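Help wanted: someone to plan and buy our robot gear (part time, starts in May)

Posted May 2, 2024

Hi there! I run Follholm, a small outfit that collects recordings of people doing everyday chores with their hands. Folding, wiping, stacking, pouring, clearing a table, that kind of thing. Our customers use the recordings to teach robots to do the same chores, and up to now we have only ever done the human half. This year we want to do the robot half too, in our own rooms, and I need somebody to figure out what we should buy, when we should buy it and what it's going to do to our bank account.

I'd love to tell you I have a plan. What I have is a spreadsheet with four tabs, two of which disagree with each other, and a pile of quotes I keep meaning to compare. So if you're the kind of person who reads the shipping terms before the glossy page, please keep reading!

What the job is

You'd be our equipment planner. It's part time to begin with, 2 days a week, and you pick the days as long as one of them overlaps with mine so we can sit down together. The first stretch is three months. After that I hope it turns into something longer, but I won't promise money I haven't got yet.

The big item is a pair of arms for tabletop work. I've narrowed it down to a two-arm bench setup from Rulero and a smaller one from Van Dijk, and I go back and forth every week. Rulero quotes everything as one package, which I like, but the grippers are extra and so are the spare fingers, and I didn't spot that until the third time through. Van Dijk sells you the arm and lets you work out the rest (mounts, power, emergency stop, cables, the lot). It looks cheaper on page one. Is it cheaper by page nine? I don't know, and finding out would be your first task.

Then there's everything around the arms. Tables, for a start. We record on the ordinary furniture people have at home, and I'd like to keep it that way, but a heavy arm clamped to a nice polished top is going to leave a mark. Do we build a separate stand? Do we buy tables we don't mind ruining? I've got opinions and I'd be glad to lose the argument to somebody with better ones.
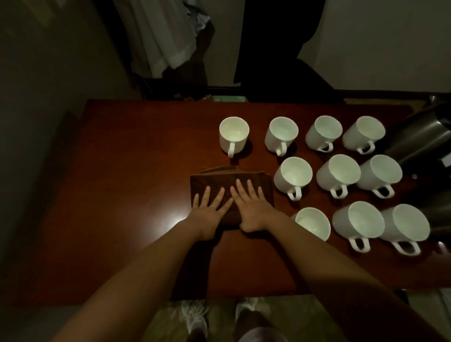

And then the props, which is the part of the budget everybody laughs at until they see the total. Mugs, towels, pitchers, bowls, lids. A person setting up a chore can work with whatever's in the cupboard, but once a robot is practicing the same move over and over you need spares of the same mug, with the same handle, and you need to be able to order more of them in six months. I want a proper list with a supplier and a replacement rate next to each line. Our props budget for the first year is $2,000, and I'd like to hear from you whether that's silly.

What you'd be doing most weeks

Reading quotes and asking the annoying questions. Lead times, warranty, who pays for the return trip if something shows up broken, what happens when the software license runs out.

Keeping one budget (one!) that I can open on a Monday and understand before my coffee is gone.

Talking to our recording people about what they need. They know far more than I do about how a table gets used in a session, how much elbow room a person wants, where the light is bad. Some of the dimmer corners need better lamps before we bring in any machine, and lamps are in your budget too.

Planning the order in which things arrive. I once had a rack delivered before we had a floor that could take it. Please save me from doing that again.

Looking after our Cuvis subscription. Cuvis is the tool we use to keep track of recordings and who has what equipment out, and we pay by the seat. I'm pretty sure we have seats for people who left.

What I'm looking for

You've bought equipment for a lab, a workshop, a school, a kitchen, a theater, anything where the stuff has to work on the day and there's a real limit on the money. You don't need to be an engineer. You do need to be able to call a sales rep, say "I didn't follow that, could you go through it again?" and keep saying it until it makes sense.

You're comfortable in a spreadsheet. No macros needed, please, I'd only break them.

You write clear emails. Most of this job is going to happen in email, with a good bit of it spent reminding a vendor about something they said last Tuesday.

If you've worked with robot arms before, great, tell me about it! If you've maintained one, even better, tell me what wore out first and what it cost. I'm budgeting 100 hours of use a month for the first pair and I'd like to know what that does to a gripper.

What might put you off

The rooms are small. You'd share a desk with me, and I talk while I type.

The budget isn't approved in full yet. The first part is, so we can definitely order one setup, but the second depends on how the first few months go and on a contract that's still being argued over. You'd be planning for both outcomes, which means some of your work will end up in a drawer. I know that's no fun.

There's lifting now and then, mostly boxes. If lifting's not for you, say so and we'll arrange it differently. It isn't a reason to skip applying.

Pay and practical stuff

You'd be paid by the hour, every two weeks, and I'll send you the rate in my first reply so you aren't sitting through a whole conversation to find out. There's also $1,000 set aside for training or travel, so you can go see a setup running at a vendor's showroom before we sign for it. I'd want you to use that. I've seen plenty of videos and I still can't tell you how loud one of those arms is.

You can do one of your days from home. The other one I'd like you here, at least until the first setup is bolted down and running.

How to apply

Send me an email through the contact page on the Follholm site with "equipment planner" in the subject line. Skip the formal cover letter. Tell me in a page or less about one thing you bought for work that turned out well and one that didn't, with the numbers if you're allowed to share them. Attach a resume if you have one handy, and an old one is fine.

I read everything myself, so give me a week or so to answer. If we both like the sound of it, you'd come by for an hour, I'd show you the rooms, and we'd go through the Rulero and Van Dijk quotes together. That hour is paid. I'm hoping to have somebody started before the end of May, and both quotes run out shortly after that, so sooner is better!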